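Oiling a maple board - is mine finished or not?

crabtree_shed
Hello all, long time reader and finally a question of my own. I've been making a maple board for my sister's kitchen, three planks glued side by side, and I've been at the finish on and off since May. I'm using the Kustik board oil, three coats so far, and I can't decide whether to stop or keep going. There's a bit of a sheen toward the back and I'd hoped for something duller. The figure in the big front plank has come up so nicely, though, all those soft swirls, that I'm frightened of spoiling it!
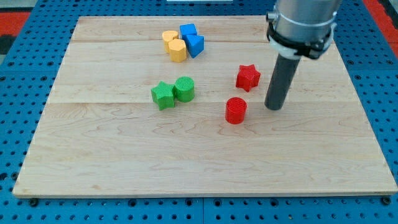
Reply 1 - Varkmont
Oh, that's a lovely bit of maple. I'd stop there, put the kettle on and leave it a good long while. You can hardly pick the joins, and that pale honey colour is just what I'm always chasing. A light rub with a grey pad will take the shine down if it still bothers you in a few weeks.

Reply 2 - pegandplane
I'll have to disagree with Varkmont, sorry mate. Three coats is thin for a board that'll be washed every night. I gave mine 8, with a day between each, and it's still going strong after 11 years of onions and school lunches. Wipe off the extra after 28 minutes or it goes tacky on you.

Reply 3 - Varkmont
Eight! You must have shares in the oil company. I'd still say a top-up every few months beats piling it all on at the start, but each to their own.

Reply 4 - crabtree_shed
Thank you both, you've been very kind. I might split the difference and do two more, then knock the shine back. Does anyone bother with wax over the top?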